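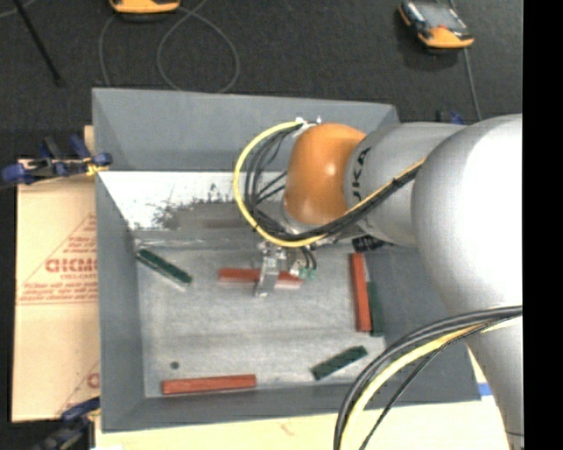 *Bin, blocks, KUKA. Six blocks today, three red three green.*

Quick one because I have to get the car back by six. Sunday, October 18, 2026, and I'm at the shop, again, testing the Calau bin kit so you don't have to wait for the long writeup (the long writeup is coming, stop emailing).

For anyone new — Calau is the picking add-on from Nodeo. You already own the arm, they sell you the rest: gripper, the wiring, a license for the planner, and a support plan I'll get to further down. Price I was quoted was 1,386 a month on the short contract. Not nothing. Vignesh Poojary has been running the same kit since January on a much nicer cell than ours and he keeps telling me it's worth it, so fine, I borrowed the trial.

**Setup**

Took me most of a Saturday. The mechanical side was easy. The cabling was not. The guide says to route everything along the wrist and leave "adequate slack" and that is the entire section. How much is adequate?? I went with a big lazy loop off the wrist, tied in where it crosses the segment behind it, and I still don't love it. The yellow one bows out way further than I'd like. Rhodri Eynon says his is shorter and he's never had a snag, but Rhodri's bin is half as deep as mine.

The bin is ours, not theirs. Sloped sides, gray, pretty beat up on the back wall. Clamped to the table with the blue and black clamps I had in the drawer. Calau will sell you a mounting frame. I'd skip it. The clamps are fine.

**How it picks**

So blocks. Boring but you can compare between kits, and I've done every kit on this blog with blocks. Long rectangular ones. I dump them and let it go.

Blocks lying alone out on the floor of the bin: great. Fast, no drama, it just goes down and gets them. I did 300 attempts over two evenings and 254 were clean first-try picks. Most of the misses came from the same situation, two blocks side by side with no gap. Like the red and green pair over on the right there. The finger wants a bit of room next to the block and if there isn't any the planner sort of dithers, goes home, comes back, dithers again. Eventually it nudges one. Sometimes the nudge helps. Sometimes it shoves both into the wall and then you have a worse problem.

Dark green against gray wall is the other one. Red it finds every time. Green near the wall it gets the edges wrong, and the angle comes out off. I turned the exposure up like the manual suggests and got maybe a small improvment. Adoración Cantero wrote to me after the last post to say matte tape on the wall fixed it for her. Haven't tried. Will try.

Oh and it does NOT like blocks leaning on the slope. Selvanayagam, the older kit I reviewed last year, handled those better, and it cost less. Just saying.

**Support**

Mixed! First ticket, answered in 17 minutes, on a weekday, by Abilio Nieto, who clearly knows the product and didn't ask me to restart anything. Second ticket went to the Stultunholm office and sat for four days. Then I got a link to the page I'd quoted in the ticket. Same page. Your results will depend on which queue you land in I guess, and there's no way to pick.

The support plan is bundled, so you're paying for it either way. Wish it wasn't.

**Stuff I liked**

- the nudge settings are all in one place and have normal names
- logs you can read without a decoder ring
- restart after a stop is quick, it remembers where it was

**Stuff I didn't**

- that cabling section, one paragraph, no drawing
- license check every morning, needs network, our network is teh worst
- spare fingers only sold in sets

**So, buy?**

If your parts are spread out and a decent color, yeah, probably. If they come in packed tight or they're dark, get the trial first and be mean to it. I'm keeping mine to the end of the month. Florencio Bustamante wants to see it do shiny parts so that's next, plus the tape on the walls, plus I'm going to redo that loop.

Comments are open, I'll answer when I can — probably Tuesday. If anyone has the long contract price in writing please send it, they won't tell me over the phone.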